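Wistum Shop-Floor Handling Study
Progress report to Grureck, reporting period ending June

1. Status

The question set in the grant is whether a two-handed robot can take over simple parts handling from a person at a small assembly station. The Dikimlow cell logged 1,322 handling attempts in the period, for a project total of 2,621. Work is on schedule except for the fingertip item in section 3.

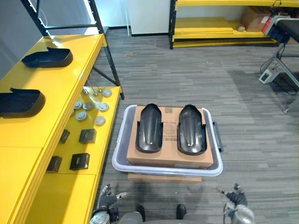
Figure 1. Storage bin and parts shelving, Dikimlow cell.

2. Handling of molded parts

Black molded parts remain the main test item. Picking from a bin is slower than picking from a shelf – the arms have to reach nearly to the floor, and the parts rest at differing angles. 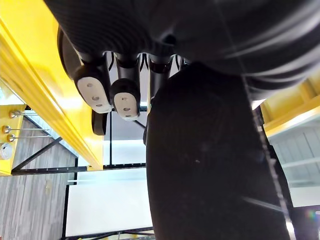

Fingertip wear sets the maintenance interval. Tips are inspected after every 100 attempts and replaced as a set. The white pads have small dark holes in the face, and dust in such openings has been added to the inspection sheet. The Kubo control software was not changed in June.

3. Approach to the shelf

Approach height above the yellow surface is now set separately for thumb and fingers. A tip with better grip on glossy surfaces is on order and 10 days overdue. 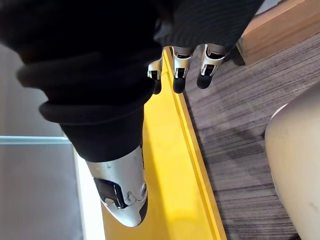

Figure 2. Thumb and fingers over the yellow surface.

4. Assessment

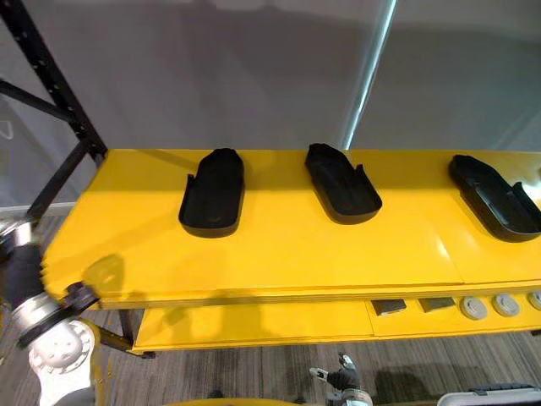
Prepared by Latrice Strickland, Wistum
July 8, 2020

Unattended work is not yet practical. An operator still has to be present to clear stoppages, and a person remains faster on every part in the study. Shelf-to-bin transfer is the nearest to useful service. Next period's work covers mixed parts and a longer continuous run.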